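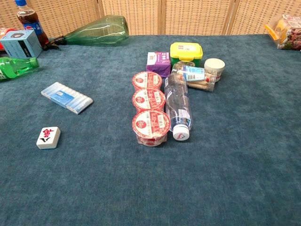
## Slide 1 – Clearing a mixed table

- Talk runs 34 minutes. Questions at the end, taken by Grethe Egilsson.
- Start with the surface. Velvet has a pile, and a bottle lying on its side drags against it. Slide nothing. Lift, then place.
- Name the groups out loud: drink bottles, glass, boxes and cases, game pieces, cups.
- Point out the cola bottle. It still has liquid in it, so it leaves the table first, upright, cap checked.
- Green glass and green plastic are both on their sides. Same color, different bins. Sort by material.

## Slide 2 – Small parts

- The mahjong tile is the item most likely to be lost. A full set goes back in its box as a set – a single tile goes in the parts tray with a label.
- Battery case: open it over the tray, never over cloth. Check each cell before storing.
- Cups: stack only if clean. Mireille Deschamps has the washing notes if anyone asks.

## Slide 3 – Order of work

1. Liquids
2. Glass
3. Small parts
4. Everything else
5. Cloth – shake outdoors, brush in one direction

- Hemi Kereama's run at Grullalwood: 62 tables cleared in this order, 2 items misplaced. Give the figures and move on.
- The folding screen stays up until the cloth is off. Fold it last and carry it with two people.
- Handout is at the door. Next revision in January.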